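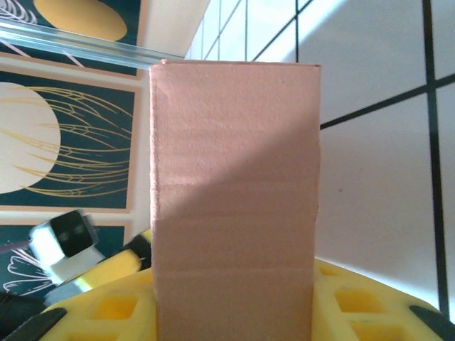
A pink carton between the yellow pads of the gripper at Mulcahy.

Muireann Geraghty has packed gift cartons at Mulcahy for 17 years, and she still talks about the early days of it with real fondness, sore wrists and all. "You'd go home and your hands would keep folding," she told me, laughing, over a very large pot of tea.

The robot came in July. It picks up the cartons and sets them down, and Muireann, who used to do that all day long, now looks after it along with the final check. "I was dreading it, I'll admit that. I thought I'd be minding a toaster!" She has come around, mostly. She misses the chat at the long table, where seven of them used to stand.

Clodagh Ó Flaithearta, who runs the shift, moved two of those packers to the order desk. "They asked for it," she says, "but the floor is quieter, and I do notice."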